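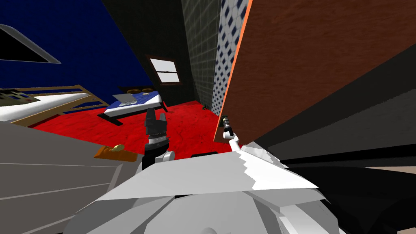
Start | Körper & Kopf | Tiere | Weltall | Fragen-Ecke

Warum schlägt mein Herz so wild, wenn ich aufgeregt bin?

Morgen ist Schwimmabzeichen, und schon heute Abend kribbelt es im Bauch, als würde dort eine ganze Ameisenkolonie umziehen. Kennst du das? Dann hast du gerade etwas richtig Spannendes erlebt: Dein Gehirn hat Alarm geschlagen!

Tief in deinem Kopf sitzt nämlich ein kleiner Wächter, der Mandelkern. Er heißt so, weil er ungefähr die Form einer Mandel hat, und du hast sogar 2 davon, links einen und rechts einen. Der Mandelkern passt Tag und Nacht auf dich auf. Sobald ihm etwas gefährlich vorkommt, ruft er: Achtung! Und dann geht es blitzschnell. Dein Herz pumpt mehr Blut in die Muskeln, du atmest schneller, die Hände werden feucht. Dein Körper macht sich bereit zum Wegrennen oder zum Kämpfen.

Für die Menschen in der Steinzeit war das super praktisch - wer im Gebüsch ein Knurren hörte, musste sofort losflitzen. Heute knurrt meistens niemand mehr. Aber der Wächter ist immer noch derselbe, und manchmal verwechselt er ein Gedicht vor der Klasse mit einem Säbelzahntiger.

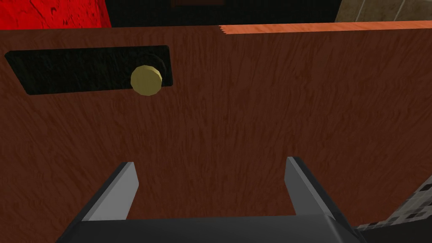
Zum Glück kannst du mit ihm reden, und zwar über deinen Atem! Bezawit Moges arbeitet in Tesberg mit Kindern, die oft Angst haben, und übt mit ihnen die Kerzen-Atmung. Die geht so: Atme langsam durch die Nase ein und zähle dabei bis drei. Dann puste so sanft aus, dass eine Kerze nur flackern würde, und zähle bis fünf (die Kerze stellst du dir natürlich nur vor). Das machst du ein paarmal hintereinander. Beim langen Ausatmen merkt dein Körper: Aha, hier rennt ja gar keiner weg. Und dann wird auch das Herz wieder ruhiger.

Manche Kinder drücken lieber die Füße fest auf den Boden oder summen ein Lied. Probier aus, was dir gefällt, am besten an einem ganz normalen Nachmittag, dann klappt es auch, wenn es ernst wird.

Ein bisschen Angst gehört zu jedem Leben. Wenn sie aber jeden Tag kommt, dich nicht schlafen lässt oder du deshalb nicht mehr in die Schule magst, dann erzähl es einem Erwachsenen, dem du vertraust. Es gibt Leute, die sich richtig gut mit Gefühlen auskennen und Kindern dabei helfen. Hingehen ist genauso normal wie ein Besuch beim Zahnarzt - und gebohrt wird garantiert nicht!

Text: Brenda Birkett
Montag, 17. März 2025

80 Mal geteilt | 2 Kommentare

Kontakt | Impressum | © Kinderseite Rurkberg | Nach oben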